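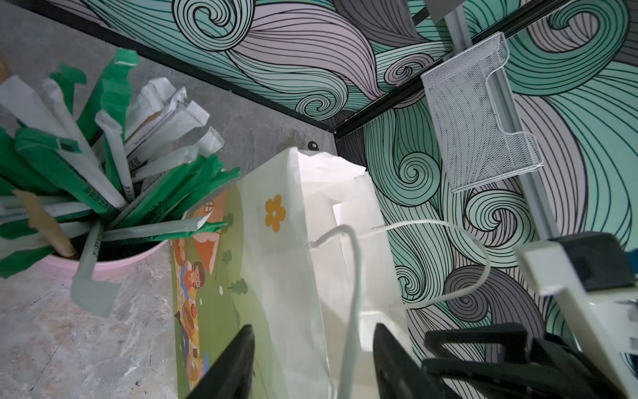
*The counter: straws in the pink cup, a takeaway bag beside it, and the wave panel behind.*

# Clorklow – the counter gallery

Clorklow is a small drinks and snacks place on Grarken Street. It opened in April with one counter, a hatch and 12 stools. The page is a record of how the counter is set up, for anyone who has asked about the fittings or is planning something similar.

There is a single picture for now. The notes underneath cover what is in it, with a line or two on each thing.

**The straws**

Paper-wrapped, kept in a pastel pink cup where customers can reach them. Most of the wrappers are bright green with darker green lettering, and a good many are white with small print. There's one tan one in there as well. We buy from two suppliers and top up the cup from whichever box is open, so the mix changes from week to week. A box holds 900.

The cup gets packed tight before the lunch rush. If you only want one straw, hold the rest down with your other hand.

**The bag**

White paper with a twisted paper handle. The front has a cartoon on a pale green ground – a house with an orange roof, small trees, a big yellow-orange flower and a group of round-faced figures at what looks like a picnic. Children tend to ask for the bag even when they are eating in.

It takes 4 small tubs side by side, or two large drinks in a card holder. We fold the top over for cold orders and leave it open for hot ones, as steam softens the paper.

**The countertop**

Grey and marbled. It was fitted by Cavalcanti, who also did the shelving in the back. It wipes down with warm water and a little washing-up liquid. Beetroot juice should be dealt with straight away.

**The wave panel**

The pattern is all curling bands and tight spirals, outlined in thin black and filled with mint green, a pale lavender-grey and a darker grey. The design is called Berus. We picked it before anything else and chose the cup to go with the lavender.

The panel cost £239 including delivery. Dust settles along the top edge and needs a soft brush once a week.

**Still to add**

The stools, the hatch and the menu board. The board is being repainted and the new prices go up with it.

Page last changed 29 May 2025.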